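# Dultorbridge Fair Fares Petition: your questions

**What is the petition asking for?**

A binding town vote on whether buses inside the Dultorbridge boundary should be free at the point of use, paid for by a levy on large car parks. It doesn't ask the council to bring the scheme in straight away. That would be up to voters.

**Who is behind it?**

Iraís Ocampo and Fulgencio Villaseñor drafted the wording. Neither is standing for election. Members of several parties have signed, and so have plenty of people who belong to none.

**Who would pay the levy?**

Owners of car parks with 267 spaces or more. Smaller sites, hospitals and schools are left out. Shoppers wouldn't be billed, though an owner could choose to pass the cost on, and we think people should know that before they sign.

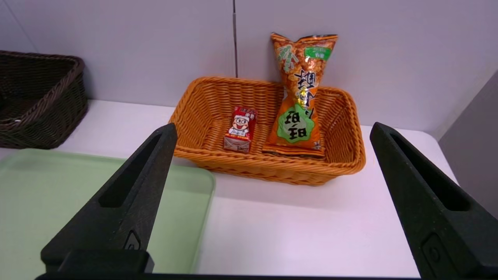 *The orange woven basket.*

**Isn't this just a way of banning cars?**

No. Nothing in the text limits where or when you can drive. Councillor Hermenegildo Esquivel has called it "a war on the school run" in two meetings now. We've sent him the full wording and offered to go through it with him.

**Does it cover Stovley and Brotcombe?**

Stovley, yes. Brotcombe is outside the boundary, so a trip from there would be charged as far as the first stop in town. We'd like to change that, but a town vote can't do it.

**Who can sign?**

Anyone on the electoral register at a Dultorbridge address. You need to be 18 or over on the day you sign. Please use the address you are registered at, even if you have moved - signatures that don't match get struck out.

**Can I sign online?**

Not yet. The council accepts paper only. Sheets are at the Medrano Rooms until 5 in the afternoon, or we can post you one.

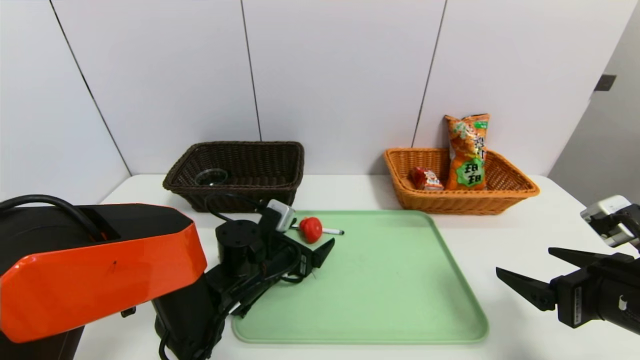 *Two baskets, a green tray and a red-capped pen.*

**Can I collect signatures from my neighbours?**

Yes. Each sheet has 14 lines. Watch people sign and don't fill in anyone's details for them. Half-full sheets are fine.

**Can I take my name off?**

Yes, in writing, up to the point when the sheets are handed in. After that it's a matter for the council's elections office.

**When will they be handed in?**

March. If the council accepts them, it then has to set a date for the vote.

**I disagree with the levy. Can I still come to the public meeting?**

Please do. Itzel Camacho will chair, and Isauro Figueroa is speaking against. Questions are taken from the floor after both sides have spoken.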